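The Bus to Killesum

I was the one with the spare mouthguard, so they put me on the bench.

You have to understand how Woltora picks a team. You turn up, you say you've played before, and if your boots match you start. Mine matched, but I was coming off a bad ankle and had made the mistake of saying so in front of the coach. So I got the tracksuit and the number 22, and a seat at the back of the bus next to the ball bag, which smelled like a pond.

Killesum is two hours away if the driver knows the road. Ours knew a different road. We changed in our seats somewhere past the reservoir, all elbows and tape, and ran straight off the steps onto the field with the referee tapping his watch at us!

They scored before our fullback had his shoes tied. I mean that. He was down on one knee with the lace in his teeth.

After that it settled into the kind of game my mother calls a car park. Everybody in one spot, pushing. It rained, then it stopped, then it rained from the other side. Killesum had a prop built like a chest freezer and they gave him the ball every single time, and every single time three of our guys hung off him until he got tired and sat down. It was ugly and I loved it. I kept bouncing on my good foot, telling the coach I was warm, I was fine, I was ready, and he kept eating sunflower seeds.

At halftime it was 7 to 3 and I was still dry from the waist up.

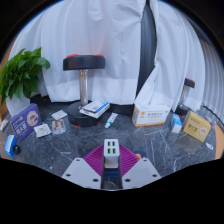 Second Half

He put me on with a quarter of an hour left. There was no speech. He spat out a seed and pointed, and I went out onto the wing, where it was quiet and the mud came over my laces.

For ten minutes I touched nothing. I ran up, I ran back, I yelled "Outside!" in a voice that cracked like I was thirteen. My opposite number asked me if I'd had a long drive. I said yes. He said we should have taken the Gurnunmont turn — everybody takes the Gurnunmont turn — and while he was explaining about the bridge, our center hit the gap and threw me the worst pass I have ever seen in my life.

It bounced. It bounced again, sideways, off a divot, and came up into my chest as if I'd ordered it. And my new friend was still facing the bridge.

I'd like to say I flew. I ran like a man carrying groceries. The ankle was making its own remarks, the freezer was coming across from somewhere to my left (I could hear him, he sounded like cattle), and I just fell over with the ball under me and hoped the white line was under there too.

It was. 8 to 7.

We missed the kick by a mile, then spent the last few minutes back in the car park, and the whistle went with the freezer lying on top of me.

He helped me up. He asked if we wanted directions home.

282 shares | 22 comments

Recent stories
The Liao Cup, As Told by the Loser
Snow on the Practice Field
My Brother's Boots
A Short History of One Tackle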